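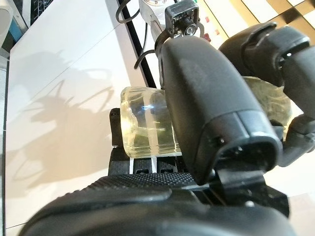
A clear cylindrical container with a faint yellow-green tint.

Dronlow, 18/02/2021 — Zisia today opened registration for its home refill program, which allows households to return empty containers and receive them again filled with everyday pantry goods.

The program will begin with 300 households in Dronlow and will extend to Gadell in September. Participants pay no deposit during the first season.
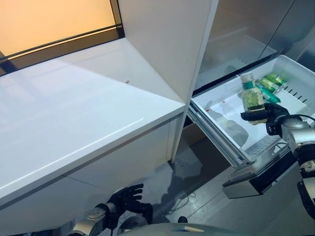
A white kitchen counter beside a refrigerator.

"Residents have asked us for a simple way to cut packaging at home," said Marisol Obi, program director at Zisia. "Registration takes one short form."

Collections will be handled by Dvorak from its Gadell depot.

Media contact: Lucyna Nowakowski, Zisia Press Office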